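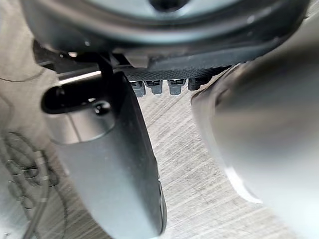 Budgeting for a kitchen-task robot: notes before you order

Reading time: 3 minutes
February. By Sudheer Rai

The quoted price of a two-handed robot covers the robot. The practice kitchen, the cabling and the spare parts are separate lines, and on our last budget at Brevcombe they took a larger share than anyone had allowed for. The tips below apply to small workshops planning a single station for sink and worktop jobs.

Choose the task before the hand. A two-finger gripper copes with a sponge, a bottle or a roll of kitchen paper. A hand with several fingers costs more, needs more wiring at the wrist and takes longer to set up. If the job list is confined to loading a dish rack, price both and put the difference against spares.
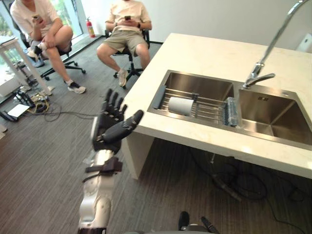 Open hand at the island, with paper towels on the dish rack in the left-hand basin.

Buy a real sink, but do not plumb it. A stainless double bowl set in a plain worktop gives the correct depth and reflections. Ours came second-hand through Nendmont for 300, tap included. Leave the underside open so that cables can be reached, and check that the worktop height falls within the arm's working range. Suppliers quote reach from the shoulder joint. Measure from there to the bottom of the bowl, and add a margin for the length of the hand.

Allow for wear at the fingertips. Pads are a consumable and should be entered as one. Ask for the price of a full set, the delivery time, and whether they can be changed without returning the hand. Obura quoted us nine weeks on one part, so we now order two sets with the machine. 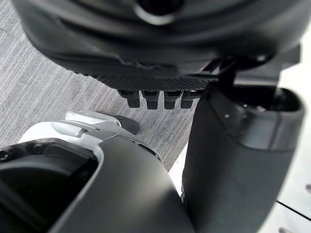
Clearance around the joints is the next item. Brackets and housings stand out further than the outline drawing suggests, and a hand that fits over the bowl may still foul the tap. Request the drawing with the wrist fully bent. A cardboard template cut to that size is a cheap check.

Price the floor. Hard flooring is easiest for a wheeled base; short-pile carpet is workable if the maker confirms it in writing. Mark the parking position with tape and keep a spare roll, as the marks scuff. 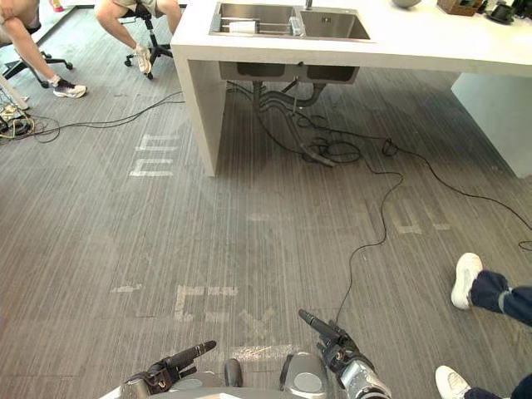 Cable management deserves its own line. We put down 40 for clips and covers and spent around twice that. Keep power and data runs out of the walkway, and measure the longest run with the robot at its furthest parking mark.

For the service contract, compare what is excluded. Drirard asked 1,100 a year with fingers and wrist cables left out, and those are the parts most exposed to knocks. Get the hourly rate for excluded work on the same quotation, along with the carriage charge for returning an arm.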